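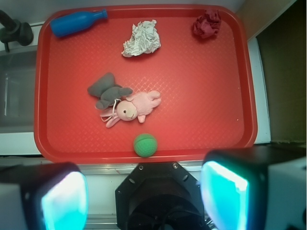 Before you let a new cat walk in the bedroom or the living room, you must prepare one small room for her and keep her there for the first days. Choose a room with a door that closes well and a window. Then go down on your knees and collect everything which a cat can carry, chew or push under the furniture. A tray with a raised rim, like the red plastic one with the diamond pattern, is good for this work, and you will probably fill it with the same kind of things: a plastic bottle, a ball of crumpled tissue, a plush toy or two. Look at the plush toys one by one before you give any of them back to the room. A toy with loose threads or glued eyes stays out.

Home | Before the cat arrives | The first room | Feeding | Health | Letters | Contact

Section 2. Setting up the first room

Read the whole section one time before you start. The work takes one afternoon if you have the material already in the house.

2.1 What you need

A litter box, low on one side if the cat is old or very young. Unscented litter, the same type that the cat used before. Two bowls, one for food and one for water. A hiding place with two exits. A scratching post that does not move when you push it. An old blanket. The carrier, open, with its door removed or tied back.

I use the Arnell carrier because the upper half comes off with four clips, but any hard carrier that opens from above is fine. Soft bags are more difficult to clean and a frightened cat can hold on to the inside with her claws.

2.2 Placing the things

1. Close the window and check the latch. A window that opens inward from the top is dangerous, even when the opening looks too narrow for a cat. Leave it closed until you have a proper screen.

2. Block the space behind heavy furniture. Rolled towels are enough for most gaps. If you have a bed with a fabric underside, look for holes in the fabric. My second cat, Cornero, entered the base of the guest bed this way in April and stayed until the next morning.

3. Put the litter box in the corner farthest from the door. Fill it with litter to the depth of two fingers.

4. Put the food and the water on the opposite side of the room. The two bowls must not touch each other. Many cats drink more when the water stands apart from the food.

5. Place the carrier against a wall, with the opening turned to the side and not to the door. Lay the old blanket inside. Do not wash this blanket during the first week.

6. Place the hiding box. A cardboard box of 35 cm on each side is sufficient for a cat of normal size. Cut one entrance in front and one at the back, and leave the space behind it free.

7. Put the scratching post near the place where the cat will sleep. Cats like to stretch and scratch when they wake up.

8. Tie up the cords of the blinds. Unplug the chargers and take them out of the room.

CAUTION: Lilies are very poisonous to cats, also the pollen and the water from the vase. Take them out of the house completely. A different room is not far enough.

CAUTION: Do not leave ribbon, wool, hair ties or rubber bands in the room. If you believe that the cat has swallowed a thread, call the veterinarian immediately and never pull on an end that you can see.

Note: If the room has a radiator, place a shelf or a firm chair beside it. Check with your hand that the surface does not become too hot.

2.3 The first evening

1. Carry the cat directly to the room and close the door behind you.

2. Put the carrier down in its place and open it. Do not tip it and do not pull the cat out.

3. Sit on the floor for a quarter of an hour. You can read, or speak in a low voice. Do not look directly in her eyes.

4. Leave the room and let her be alone. Leave a small lamp on if the house is very dark.

Some cats come out after one minute and ask for dinner. Others stay in the carrier the whole night — both are normal. Echeverría, who is now the boldest animal in my house, ate only during the night for the first five days and I knew she was alive mainly from the litter box.

Note: A cat who eats nothing at all for a full day should be seen by a veterinarian. Do not wait for the weekend to finish. Kittens need help much sooner.

2.4 Checking the room every day

Write down in a notebook what she ate, if she used the litter box and where she was sleeping. It looks exaggerated but you will be glad to have it when the veterinarian asks. I weigh the cat also, on a kitchen scale with a big flat box on top. Remember to subtract the box. My box weighs 400 grams and for one entire month I forgot it, so that little Didgate had 2676 grams in the notebook when she should have had less.

Scoop the litter box two times per day. Change the water in the morning. Offer the food at the same hours, and take away wet food that she has left.

If she begins to put objects in her mouth which are not toys, repeat the collection with the tray. New things appear on the floor all the time, especially in houses with children.

2.5 When to open the door

Open the door when these signs are present for two days together:

— she eats while you are in the room;
— she uses the litter box without accidents;
— she comes to you, or at least does not run to hide when you enter;
— she walks with the tail up.

Open it first in a quiet hour, with the other rooms prepared in the same way. Do not carry her out. Leave the litter box and the hiding box where they are, and the door open, so she can return when something frightens her. If you have another cat at home, do not open the door yet and go to Section 3, where the introduction is explained.

WARNING: Check the washing machine and the dryer before each use from this day. A cat can enter while you turn around to take the soap.

Section revised June 25, 2016 by Aldana Urrutia. The paragraph about scales was corrected after letters from two readers.

1413 shares | 35 comments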